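Towel tips from the robot people: which ones are worth borrowing?

A reader sent me a write-up on teaching a gripper to handle bath towels and asked whether any of it was useful at home. Some of it is. Much less than the write-up thinks. 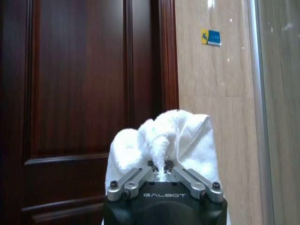 The method is called Prarnis, and the claim is that you get a towel ready for folding faster if you lift it first and look for a corner second. They ran 800 lifts and report that a corner could be found after 269 of them without putting the towel down again. I make that one in three. My nephew does better and he is nine.

Still, I tried the steps on my own washing.

Lift before you sort
Pinch the heap near the middle, raise it clear of the table and let it hang. The lowest point is often a corner. With hand towels this worked well enough. With bath sheets the lowest point was usually a bit of hem, and I was back to rummaging.

Follow the hem
Once you have any edge, run it through your fingers until you reach a corner. Your gran knew this. The paper gives it two pages and a flow chart.

Don't shake
Ferhat Kurtuluş, who wrote the thing, says shaking makes the shape of the cloth harder to predict. That may matter to a camera. Give yours a good snap when it comes off the line, it lifts the loops and gets rid of the worst creases.

Thick towels
All the lifts used the same sort of thick terry. There's nothing on thin tea towels, nothing on flannels and not a word about fitted sheets, where I would have paid for help.

What I'd want to see before believing the rest: how long each lift took, and how a person did with the same heap. Neither is in there. The follow-up promises 1,923 lifts, but more goes at the same towel won't tell me much.

I'm keeping the first tip for hand towels and ignoring the others. If you've had better luck with bath sheets, write in and say what size they were.

Next time: getting limescale off a shower head without taking it down.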